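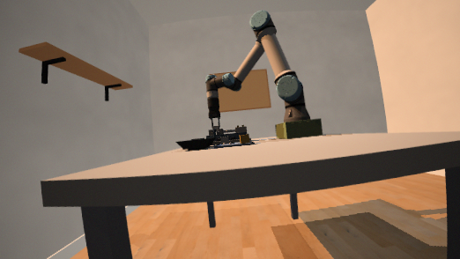
Agata Mazza wrote to me that her kitchen drawers stick every winter, and she asks if candle wax is really better than oil. Yes, Agata, I think so. Oil collects the dust and after two months you have a grey paste on the runners. For wooden drawers I use only a plain white candle.

Take the drawer out completely and turn it over. Brush the runners with an old toothbrush, also in the corners, where crumbs like to stay. Then rub the candle firmly along the two sides, many times, until the wood feels slippery under the finger. Put the drawer back and move it in and out.

If it still sticks, look for a shiny place on the wood. There it is rubbing. Use fine sandpaper, very little, and then wax again.

Metal runners are another story. Wipe them with a cloth and warm soapy water, dry them well and check that no screw has come up. A loose screw I fix with a wooden toothpick and a drop of glue in the hole.

Nana Quaye does the same with dry soap in place of the candle. I tried it in February, but in my damp kitchen in Bulport the soap became sticky, so I returned to the wax.

Next time I will write about squeaky hinges.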